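Notes d'intervention - Plier un short à taille élastique : méthode et points de contrôle
Atelier textile Prerum, session de 14 h

Diapo 1. Rappeler le périmètre : short de sport en coton ou assimilé, ceinture froncée, liseré contrastant. Exclure les modèles doublés, traités dans le module Clomen.

Diapos 2 à 4. Faire défiler sans commentaire, puis revenir en arrière.
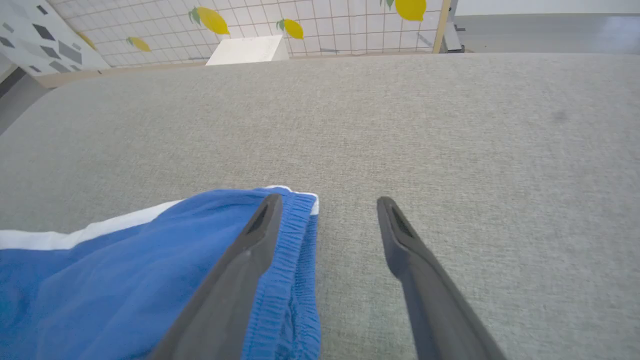
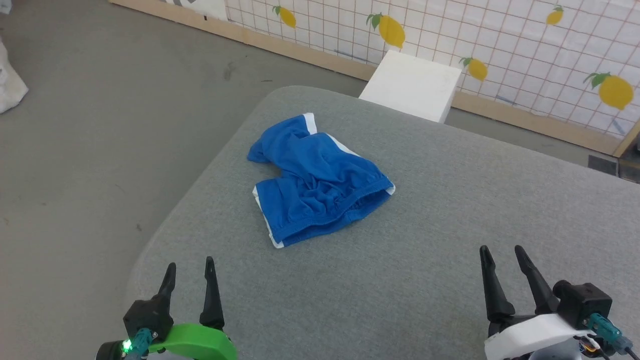
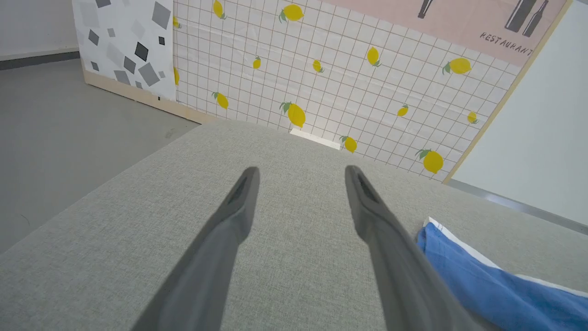 Tissu bleu à bord blanc sur revêtement gris clair, dans les trois vues.

Jhosep Quispe objecte qu'un short de ce type ne mérite pas de méthode, que chez lui on le roule et qu'il tient très bien dans le tiroir. Lui répondre sur le volume : roulé, l'article prend la hauteur du froncé sur toute sa longueur, et la pile devient impossible. Lui concéder le sac de sport, où le rouleau reste préférable.

Diapo 5. La ceinture. L'élastique au repos est plus étroit que le tissu qu'il retient, d'où les plis verticaux. Ne pas chercher à les aplatir à la main : ils reviennent dès qu'on relâche. Poser la ceinture en premier, dans l'axe, et travailler à partir d'elle vers les ourlets.

Diapo 6. Le liseré comme repère. Une bande blanche sur fond bleu rend visible un écart de 2 mm. Superposer les deux liserés de jambe avant le premier pli. S'ils divergent, reprendre depuis la ceinture - corriger par l'ourlet déplace le défaut vers l'entrejambe.

Diapo 7. Le support. Un revêtement tissé retient le coton, ce qui aide au maintien mais gêne le glissement. Soulever puis reposer, ne pas tirer. Sur plateau lisse (banc Ticona), l'inverse.

Diapo 8. Séquence : jambe sur jambe, pointe d'entrejambe rentrée, ourlets ramenés vers la ceinture, 2 plis au total. Format visé : 12 cm de large. Sur la série d'essai, presque 200 pliages, les reprises viennent surtout de la pointe mal rentrée.

Question probable de Nhàn Hà sur le repassage préalable. Réponse : inutile pour le rangement courant, un lissage à plat suffit.

Diapo 9. Renvoyer à la fiche Voltum pour les tailles enfant. Distribuer les shorts, un par binôme.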